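Two-armed robot learns to sort out a drawer's worth of plugs

Oct 10, 2022

Anyone who has ever moved house will know the box. It's the one that gets packed last, the one with all the chargers in it, and it tends to sit in a cupboard for years — every lead knotted round every other lead, and no telling which adapter goes with what. A robotics group at the Lauritsen laboratory in Ostham has spent a good part of this year on more or less exactly that box, and the results it has just put out are encouraging enough that we thought readers would like to hear about them.

The project is called Nariria, and its aim is easy to put into words: have a robot with two arms pick up plugs, adapters and power strips from a table and put them together or take them apart, with the leads still attached and lying wherever they happen to lie. Putting it into practice has taken the group since April, and they would be the first to say that there is a fair way still to go.
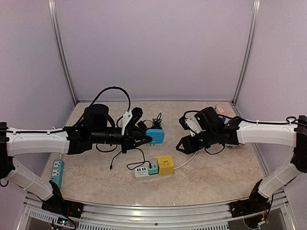

RESEARCH NEWS

Cables are awkward things for robots. A box or a cup keeps its shape when it is lifted, and a robot which has seen it once has a good idea of what it will look like a moment later. A lead doesn't behave like that at all. Pull one end and the other end moves, or catches, or drags something else along with it, and the shape it ends up in may be one the machine has never come across before. Most earlier work got round this by clamping the lead down or by using a plug with no lead on it, and although that makes for tidy results it doesn't help much with the sort of table most of us have at home.

The Lauritsen group went the other way and left the leads alone. People steered the two arms by hand through the whole job, over and over, while the cameras and the joint positions were recorded together. In all the group kept 1417 of these recordings, and it was careful to hold on to the clumsy ones as well, where a plug was dropped or a lead got in the way and the person steering had to go back and have another go. Those second attempts seem to have been worth their weight in gold, as the robot picked up from them what to do when things go a bit wrong, and with cables things go a bit wrong nearly all the time.

What is new in the method is a step the group calls the Cledow pass, after the village where it was first sketched out on a walking weekend. Before the arms do anything, the software makes a guess at which lead belongs to which plug and how far each one is likely to travel if it's tugged. It makes that guess again every time a gripper closes or opens. The guess doesn't have to be very good, it seems. It only has to be good enough to tell the robot which arm should hold still and which should move, and that one small decision turned out to matter a great deal more than the group had expected when it began.

The figures bear this out. The robot was given 270 attempts at a set of plug-handling jobs it hadn't been trained on, with the items put down in fresh places each time. With the Cledow pass switched on it finished 75 per cent of them without any help. With it switched off, and everything else kept the same, it managed fewer than half. Most of the failures in both cases came at the same point, when the plug was already over the socket and needed only a small turn to line up with the holes (a feeling that will be familiar to anybody who has groped behind a sofa in the dark).

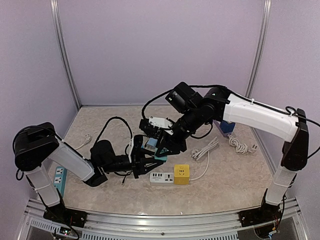

Ostham Repair Café, which was sent the write-up in advance and has handled more tired old chargers than most, replied that it was glad to see somebody taking loose leads seriously, but that it would like to know how the robot gets on with a plug that has gone stiff. New ones slide in nicely, the reply went on, and it's the ten-year-old ones with a slightly bent prong that make grown people swear. The café also wondered whether the arms could be taught to stop pulling before a lead comes away from its plug, as that was the damage it saw more than any other.

Both points are fair, and the group has taken them in good part. At present the robot has no real sense of touch in its fingers. It works out how hard it's pushing from the effort in its motors, and that gives it only a rough idea. A stiff plug and a plug that is simply pointing the wrong way feel much the same to it, so it will back off and try again when a person would just give a firmer shove. There is a limit on how hard it may pull, set rather low for the time being, and a few of the unfinished attempts were ones where the robot reached that limit and stopped. The group would sooner have it stop.

Readers may also be wondering about safety. Nothing in the tests was connected to the mains, and the report says quite plainly that the method isn't meant for live sockets and that no one should take it as a step towards that. The uses it has in mind are humbler ones. Recycling centres take in great heaps of chargers and adapters that have to be untangled and separated by hand, and it's dull work that is hard on the wrists. Firms that lend out equipment have much the same trouble every time a crate comes back. 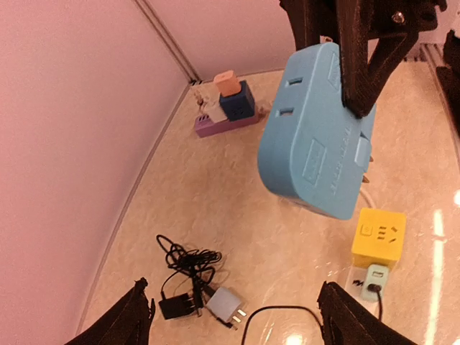 There is one more result in the report which deserves a mention, tucked away as it is towards the back. The group wanted to know how many recordings were truly needed, so it trained the robot again from scratch on ever smaller helpings. Down to a certain point things got worse slowly and steadily, much as one would expect. With only 128 recordings, though, the robot could still do the simpler half of the jobs tolerably well, so long as the Cledow pass was on. That's a small enough number for two people to collect in a few days, and it makes the whole idea look a good deal more practical for a workshop or a college that hasn't got months to spare.

The smaller helpings did bring out some odd habits. One version would always use its left arm first, even when the right was plainly better placed, and another took to nudging leads aside before every single grasp whether they were in the way or not. The second habit was rather useful, as it happens, and the group is now looking at whether to encourage it.

Colour made less difference than had been feared. Pale adapters and dark ones were picked up about equally often, though a pale lead across a pale table did cause more missed grasps than any other pairing, and better lighting helped only a little. The group thinks that the cameras on the wrists do most of the work in those last few centimetres, and it plans to test that properly over the winter by covering each camera in turn and seeing what the robot makes of it.
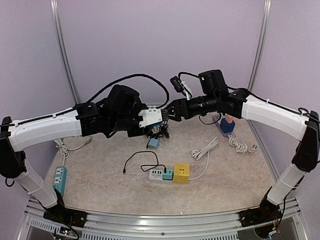

Can other groups use the recordings?

The full set will be free for teaching and research once the labels have been checked, and the software for the Cledow pass is to be released alongside it. The checking is being done by hand and is slow going, so the group hasn't promised a date. In the meantime a shorter set, with the simpler jobs only, can be had by writing to the Lauritsen laboratory office in Ostham and saying briefly what it's wanted for.

The next round of work will bring in longer leads and some knots that have been tied on purpose. The report warns that the robot's first tries at a proper knot have mostly made it tighter.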